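Home Office > Cables & Small Parts

Damow Inline Network Coupler, Two Months of Use

Apr 1, 2024 — by Tsang

I moved my desk to the other side of the apartment in January, and my old network cable was suddenly too short. A new long cable would mean opening the cable channel along the wall again, and I did not want this work. So I bought the Damow inline coupler, which joins two cables end to end.

You push one plug in each side and you hear a click. It needs no tool and no power. I joined the old cable to a Unetti cable of 30 feet that I had in a drawer. The connection came up at the first try, and my video calls are the same as before.
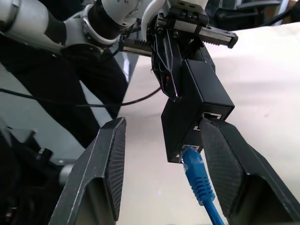 What I like and what I don't

The fit is tight, and this is good. My previous coupler, from Cavon, lost the link every time the vacuum cleaner touched the cable. With the Damow I had one drop in two months, and that was a problem of my provider.

It is a small black thing, so on a dark floor I lose it easily. I put a piece of white tape on mine. The release tab of the plug is also hard to reach if your cable has a thick rubber boot — I had to use a flat screwdriver. The paper in the bag is printed so small that I gave up reading it.

If you need a connection outdoors, look for a sealed model. For a dry room I would buy this one again.

Related reviews
Unetti Flat Cable, 30 ft
Cavon Desk Cable Tray
Adhesive Cable Clips, Bag of 200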